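Handout 6: Toy food, plates and soft toys on the play table

Okay, so last time I got carried away with paint (sorry!) and we never reached the part a lot of you signed up for, which is what to do with a table full of small play things when you have one tabletop and not much patience. These notes go with the second half of chapter 9 in Ottmar Janssen's reader. If you haven't bought the reader yet, the library desk has a copy under number 1046.

I'll start with sorting, because I changed my mind about it over the summer. I used to teach sorting by color. It looks lovely on a shelf, and kids ignore it completely. A kid who wants to make lunch wants a plate, a bowl and something to put on them, and doesn't care that the plate is pink and the bowl is blue. So now I sort by meal. Dishes go with food, lids go with whatever they cover, and the soft toys get their own spot as guests (I mean it, they're coming to lunch).

Janssen calls this "setting out by use" and I think he's right, although he goes on about it for nearly 800 words and you can skim from the bit on the Grasten playroom onward. Do read his page on lids! Loose lids are the first things to wander off, and a lid with no pot turns into a hat or a steering wheel. I don't mind that one bit, but it does make cleanup longer.

A few things to try at home before November:

Put the fruit down first and the dishes after. I get better play that way than with a fully laid table.

Leave a clear patch in front of the child. I like it about as wide as two dinner plates.

Keep the plush toys up on something, a box or an upturned bin. They flop over everything when they're at table level, and then you're digging for the strawberry.
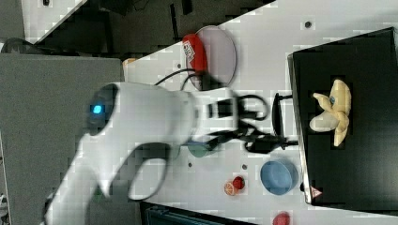
On to washing. Plastic bowls and plates can go in a tub of warm soapy water, and I rinse them twice because small kids chew. Check the tag on anything plush before you wet it. If there's no tag, I wipe it with a damp cloth and let it dry overnight.

For next class, bring one meal's worth of play food in a bag. Any meal, and mine will be breakfast.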